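FOR IMMEDIATE RELEASE

November 7, 2021

Gellono opens its second repair and mending shop, in Ustley

Hello from the back room at Gellono! My name is Aparecida Rocha, I started this little business with one sewing machine and a borrowed ironing board, and I'm very pleased to let you know that our second shop is now open in Ustley, right across from the old post office.

For anyone who hasn't met us yet, we fix clothes. Zippers, hems, torn pockets, moth holes, the lining of your grandfather's overcoat - if it's made of cloth and you still want to wear it, bring it in and we'll have a look. We don't charge for looking. Hems start at $15 and a standard jacket zipper is $18, including the zipper, and those prices are the same at both shops.

I've wanted a place in Ustley for years. So many of our regulars drive in from there (some of them with a whole winter's worth of coats on the back seat, bless them) and in October I finally signed the lease on a bright corner unit with big front windows. It used to be a travel agency and it still had the brochure racks on the wall. We've kept those, and they're now full of thread and buttons sorted by colour. I was up far too late doing the greys.

The part I'm most excited about is the Alva evenings. Alva is our learn-to-mend program, and it's been running at the first shop for a while now, but we never had the room to do it properly. In Ustley we do! Each course is eight evenings long and covers hand stitching, patching, darning, replacing buttons and zippers, and one evening that is whatever the group wants it to be. Last time that was fixing a tent. You don't need to own a machine and you don't need to have held a needle before. Bring something of your own that needs work, because practising on scrap fabric is dull and you'll go home with nothing to wear.

We're also bringing in Sivden, a wool darning yarn that I've been using on my own socks and sweaters. It comes in 81 colours, so there's a decent chance of matching that odd shade of mustard, and we'll sell it by the small card so you're not stuck with a full ball for one elbow. If you'd sooner have the darn show, we're all for that too - a bright red heel on a navy sock is a cheerful thing to find in your drawer in the morning.

A few practical bits. The Ustley shop has a ramp at the side door and a bench just inside if you need to sit while you wait. Most small jobs are ready within the week, though the weeks before the holidays always get busy, so please don't leave your party dress until the last minute. Wedding clothes are by appointment only and still go through the first shop, where we have the big cutting table and the good mirror. Leather and shoes we can't do, sorry, but ask at the counter and we'll point you to someone who can.

Alva places can be booked in person at either shop. If you run a school, a seniors' group or a sports club and you've got a pile of uniforms or costumes that need sorting out, come and talk to me. I love those jobs, and we can usually work out a price for the lot.

Reporters and local bloggers are welcome to drop by, have a cup of tea and ask me anything. I'm in Ustley most mornings until the new place settles down, and I'm happy to be interrupted.

Media contact: Aparecida Rocha, owner, Gellono. Please ask for me at the Ustley counter.
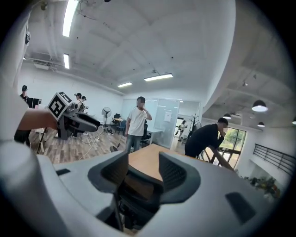

At the wooden table.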